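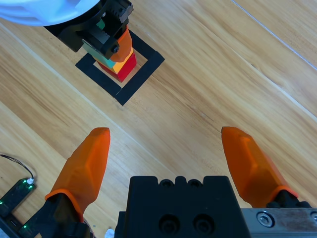 Tape square on a wood table, block stacking inside it – how long before I regret this?

Home > Tables, Floors and Other Flat Things > Tape, Glue, Residue

rohani_s
Posts: 15
Sep 24, 2026

The house rule for block stacking is that the tower has to stand inside the square. Before the square there was no rule, and towers went up wherever they liked, mostly next to my coffee. So I put down black tape, and peace has broken out.

The table is my problem now. It's a Gisum with long planks, and I like it more than I like several of my relatives. The tape has been there a while and will probably stay until November. Do I pull it up now and redo it every so often, or leave it alone and face the music once?

Also taking opinions on the corner where the strips overlap. It's a little off and I've started seeing it in my sleep.

plankwise
Posts: 2901

Pull it now. Tape on wood is fine until the day it isn't, and you don't get a letter in advance. Pull slowly, fold it back flat against itself, keep it low to the surface. If there's gum left behind, try a soft cloth and a drop of cooking oil in a spot you can live with. Then wipe with a damp cloth.

The other thing is color. Wood changes with light and the part under the tape doesn't get any. You could end up with a very nice pale square, permanently, and then you'll have to keep stacking blocks in it forever.

old_dovetail
Posts: 500

I disagree with plankwise, as is traditional. Every time you pull tape you take your chances with the finish. One pull is one chance. Leave it until November, then do it properly.

What tape is it?

rohani_s

Sineck, matte black, came in a drawer with the house. I have no idea how old. It could be from 1852.

plankwise

Old tape is the worst kind. The sticky part gives up and moves into the table.

Dovetail, you told a man to leave packing tape on a piano.

old_dovetail

The piano was fine.

mitten_drawer
Posts: 15

Can I ask about the actual stacking? I see red at the bottom with the teal, yellow and orange above it. Is the color order part of the rules or is that just how it went? We play with a set of Pedo blocks and we've had real arguments about whether a tower leaning over the line counts as inside.

rohani_s

No color order. Red likes being on the bottom, I don't fight it. Only the bottom block has to be inside the line. Anything above it may hang out over the border like a bay window, as long as it stays up. Touching the tape is allowed. Touching it and then arguing about it is not. 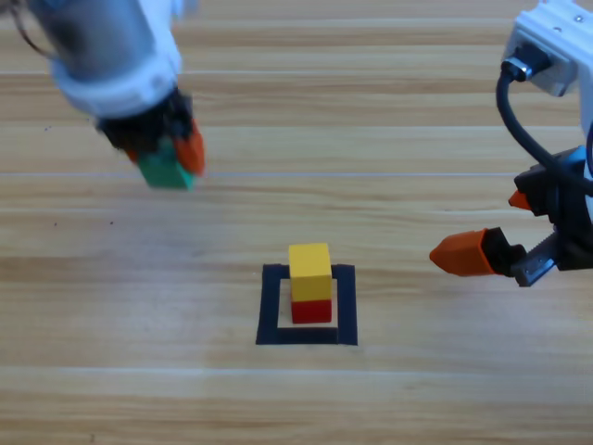
Green block in the air, tape square on the table.

mitten_drawer

Touching the tape is ALLOWED? No wonder you have peace. In our house that's a dropped tower and a walk around the yard.

tall_gus
Posts: 500

Skip the tape. Cut a square out of felt, or get one of those thin cork mats and draw a line on it. The mat lifts off when you want to eat. I've done it this way for years on an Alhassan table with a much worse temper than yours.

old_dovetail

Blocks on felt. Good luck with anything over three high.

tall_gus

Cork, then. I said cork.

plankwise

Cork's all right if it lies flat, which it won't. But I'd still take it over another month of mystery tape. On the corner: lay both strips long so they cross, then cut through both with a sharp blade and lift the extra bits. Neat joint every time. Do this on the cork and NOT on the Gisum, please.

rohani_s

You'll all be pleased to hear I lifted one end as a test, a thumb's width, slow and low as instructed. It came up clean. I stuck it back down, slightly crooked, so now there are two corners I see in my sleep.

Going with cork when I can find a piece that lies flat. If the rest of the tape leaves anything behind I'll try the oil and report back.

old_dovetail

Leave it till November.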